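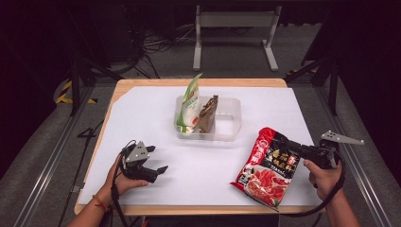
Figure 4. Packing task, seen from the head camera. The right gripper has the red hotpot seasoning bag by its top edge; two packets are standing in the left half of the tray.

3.2 Gathering the packing examples

I'll go through how we gathered the packing data in some detail, as I always want this bit when I read other people's papers and it's usually squashed into a footnote. All the examples were made by hand, with a gripper in each hand and no robot arm involved (Figure 4). The job is easy to say: pick up food packets from a table and stand them in a clear plastic tray. Doing it well over and over is rather harder, and my wrists can vouch for that.

We call the full set Bivelell. It has 67 sessions in it, and I did almost 9 of those before handing over to Nghĩa Giáp, who is far steadier than I am. A session was kept only if both gripper tracks were complete from start to finish. If a track dropped out we threw the whole session away – patching the gaps gave us little jumps that the learner copied quite happily.

Soft packets were the awkward part. A pouch can be held low on its body or up by the top edge, and both are fine ways of lifting it, but they leave you with very different options when you get to the tray. In our February pilot we let people grab things however they liked, and the policy ended up somewhere between the two, closing on the corner of the bag. For Bivelell we asked for the top edge wherever the packet had a flat one. We didn't fuss over where in the tray things went, so long as they didn't fall over.

We also asked people to use whichever hand was nearer and to leave the other one idle, with its fingers open. I was against this at first (it felt wasteful!) but it gave the learner plenty of examples of a hand simply waiting, and our Skelero baseline had been dreadful at waiting.

Recordings were trimmed and lined up in Karnel, then cut to 100 steps each before training. I checked the cuts by eye, which was dull, and fixed the ones where the release had been chopped off. The version used in all the results below was frozen on Jun 17, 2018, and the training settings are in Section 3.3.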